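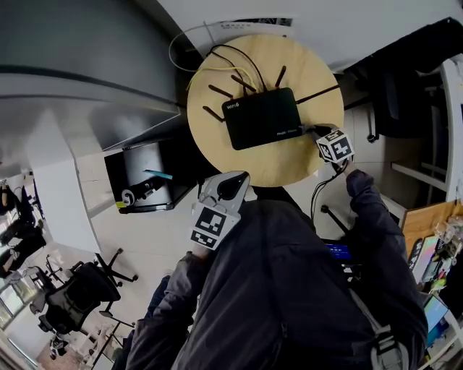

Care and Placement of Wireless Routers
Findura Residents' Services: Household Tips
Updated 4th September

Residents are asked to read the following before moving or cleaning a router in the home or in a shared workroom.

Choosing a place
A small table in the open makes a suitable stand. Avoid closed cabinets, window sills that receive direct sun, and the floor. The router should be at least 6 inches from the wall so that air can reach the vents. Keep it away from microwave ovens and large metal objects.

Antennas
Movable antennas may be turned by hand at the hinge. Hold the body of the router steady and do not force a hinge past its stop. If one room receives a weak signal, change the angle of a single antenna and test again before changing the others.

Cables
Lead the cables off the back of the table, away from the side where people walk or sit. A cable that hangs to the floor should have a little slack and should not cross a doorway. Tie longer runs loosely with cloth tape. Label both ends of each cable before unplugging anything.

Cleaning
Switch off the router and unplug it. Wipe the case with a dry, soft cloth and clear the vents with a small brush. Sprays and furniture polish must not be used on or near the unit. Wipe the table separately and let it dry before the router is put back.

Cloth tape and labels are available at the Ridalis service desk during opening hours.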